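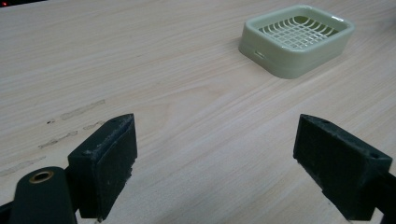
the table in question, pale green basket on it

Oil or leave it alone??

tablemuppet
Right, quick one before work. Got this from Van der Linden in July, cost me 200 with delivery. Pale wood, sort of dull sheen to it, which I like. No idea what's on it. Leaflet says "wipe with a damp cloth" and that's your lot. Partner wants to oil it. I think oil will turn it orange. Who's right. Also has anyone used the Sokar stuff, the one in the square tin

grumpy_nige
Find out what's on it first. Drop of water somewhere out of the way, give it ten mins. Sits on top = sealed, oil will just go sticky. Soaks in = oil away.

Heriberto Espinoza
Agree with the water test. But pale wood under oil WILL go yellower, no way round it. Some oils have a bit of white in to stop that. Sokar do one I think, or used to.

pippa_in_plundach
Used the Sokar natural on a desk. Lovely for 2 weeks, then every mug left a ring. Sanded the whole lot off in the end. Dust everywhere, still finding it in the curtains. Would not touch again

grumpy_nige
@pippa how many coats did you do

pippa_in_plundach
One. Tin said one

grumpy_nige
Well there you go. Tin always says one. Needs 2 minimum and a week in between, and keep the mugs off it

pippa_in_plundach
If the tin says one and it needs more then it's a bad tin, sorry. I'm not paying that for something where I have to guess

Ulises Ñahui
Bit of both surely. I do tables for a living (mostly pub ones, so battered) and I'd never trust one coat of anything on a top people eat off. But the instructions are rubbish, she's right about that. I'd go hardwax. Moken is decent, bit pricier, less smelly. Thin coats. Thinner than you think. If it looks wet after half an hour you've put too much on, get it off with a rag

And put the rags outside flat to dry, do NOT scrunch them in the bin. They can catch fire by themselves. Not joking, lost a bin that way

tablemuppet
ok wow did not know about the rags

Did the water thing last night on the underside. Sat there like a bead, didn't go in at all. So sealed?? But then the underside might not be the same as the top, partner says. Annoying point

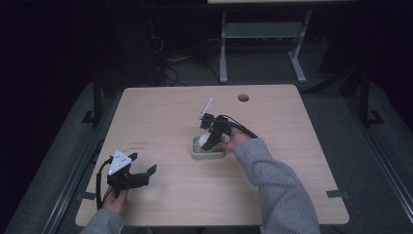
Anyway rang Van der Linden on my lunch, on hold for ages, then a lad who said "it's lacquered, probaly". Probably! Asked could he check and he said someone would ring back Tuesday. Not holding my breath. So if it is lacquer am I right that I just do nothing? Because nothing is my favourite option

Heriberto Espinoza
If it's lacquer, yes, nothing. Damp cloth, dry cloth. No spray polish, it builds up and goes cloudy and then you really have got a job on.

grumpy_nige
Disagree on the polish, used it on mine for years, fine

Heriberto Espinoza
Yours is dark though isn't it? You'd not see it.

grumpy_nige
Fair

lowtide
Late nineties we had a lacquered one and it was great till it chipped, then water got in the chip and it went grey underneath. You can't patch lacquer, not so it doesn't show. Oil you can just rub a bit more on. So I'd be on the partner's side long term, sorry OP

Ulises Ñahui
True but you'd have to strip it all first. On a 200 quid table I wouldn't bother till it's looking rough. Use it, felt pads under anything that drags, see how it is in a few years. Test the top too btw, one drop near a corner, it won't hurt

tablemuppet
Did the top. Beads the same. So lacquer, or close enough. I have been told I'm allowed to be smug until the weekend

Still want to try the Moken on something. Got an old stool in the shed that could take it

pippa_in_plundach
do the stool! and do 2 coats before nige gets here

grumpy_nige
Three.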